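Budgeting for hand-held grippers on a small data job, what am I forgetting?
Posted in Robots and Automation, Equipment and Buying
Asked by tealrod, 11 June 2026

I'm trying to put together a buying list and I keep going in circles, so maybe somebody who has been through it can help. We're a tiny outfit (the project is called Tradotach, you won't have heard of it) and we collect tabletop demos with hand-held grippers. Cups, saucers, bowls, small household stuff. Up to now we've gotten by on one gripper and whatever table was free.

Now I have to hand in a real budget. I have $2,921 for everything, and the quote I got from Stimance for a second gripper is $938 before shipping. That leaves what looks like plenty, but I've been burned before! Fingertip pads, spare screws, the table, lights, storage... it all adds up and I never know what to put down for it. Our pads are already looking rough and a bit linty.
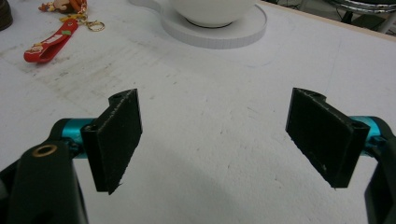
Should I buy the second gripper first or the spare parts first?

Spare parts first, at least enough of them to keep the gripper you own working through the whole job. A second unit with no spares just means two things that can stop on you.

That's what a friend told me anyway, and I can see the sense in it, but I'd like to hear from people who have spent the money. I'm also wondering if the table should be on the list. Ours is white and has smudges and scratches all over, and I can't decide if a new top is a real need or just me wanting nice things. Thanks in advance, and sorry this got long.
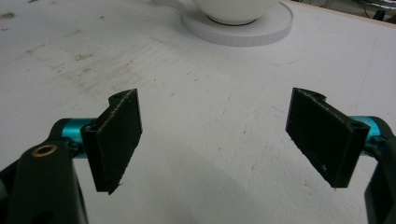 pons_and_needles
Member since February | Reply marked helpful

We did pretty much this same budget last year, so let me tell you how ours went. We bought from Flasteo, a different seller from yours, but the shape of it should be close.

Set aside $500 for wear parts and don't touch it. Pads, the rough facing that goes on them, screws, inserts. I put down $200 for all that the first time and was begging for more money before the job was half done. If you print your own pads you'll spend less on parts and more on evenings, so put the evenings in the budget too (I didn't, and I paid for it in pizza and bad moods).

Then get the second gripper. Ask for shipping in writing before you sign, and ask if the pads come with it or are sold apart. Ours were sold apart. Ask what storage cards it takes as well, our old ones wouldn't fit.

On the table, I'd leave it alone for now. Marks on a white top never hurt us, and real tables have marks. If it bugs you, price a sheet of something you can lay over it and swap out. Dishes are cheap, so buy more kinds of cup and bowl than you think you want. Thrift stores are great for this!

gripsandchips
New here

get two of everything. we got ours thru Pons and they were slow but ok. dont cheap out on the light

old_bench_top

I'd go along with most of the long reply, but I'd split the order. Buy the spares now and wait on the gripper till you know how many hours you can staff. A second unit only pays off if there's a second pair of hands to hold it, and ours sat in a drawer for months while I explained it to my boss. Also ask Stimance how long a quote stays good. Some sellers will hold a price if you just send an email and ask nicely, and then you can spend the first part of the budget without sweating the rest.

Put a line in for repairs too, separate from the wear parts. When an arm cracks you'll be glad it isn't coming out of the pad money.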